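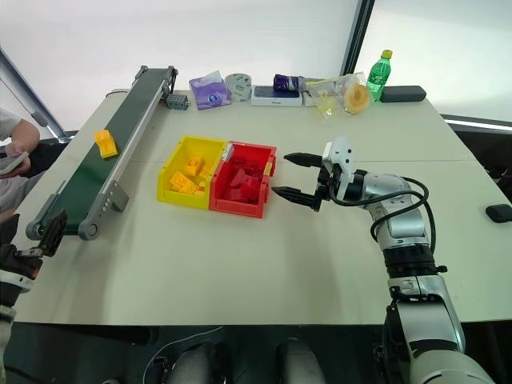 Drendness Grounds and Habitat Team

Progress report to the Inia Fund, period ending December

The winter bird feeding and native shrub work at the Plotum site is on schedule. Two items are behind, and both are listed under Open items.

Feeding stations
All 28 stations are up along the east path and the old orchard. We moved four of them closer to cover after hawks began working the open lawn. Seed use for the period was 1442 pounds, mostly black oil sunflower with some nyjer. We stopped buying the mixed blend because the millet was left on the ground and sprouted in the beds.

Planting
We planted 200 bare-root shrubs in the fall: winterberry, gray dogwood and serviceberry. Deer browsed the dogwood at the north end before the fencing went in. Igor Vlček will check those plants again in March and replace any that fail to leaf out.

Water
One heated birdbath is running by the toolshed. The second tripped the outlet twice and has gone back to Tokarz for repair.

Spending
We have spent $3910 of the grant to date. Seed was the largest cost, followed by fencing.

Open items
The path signs are still at the printer. The nest box order has not been placed, as we are waiting on a revised price for cedar. We expect to order in January and hang the boxes before the end of February.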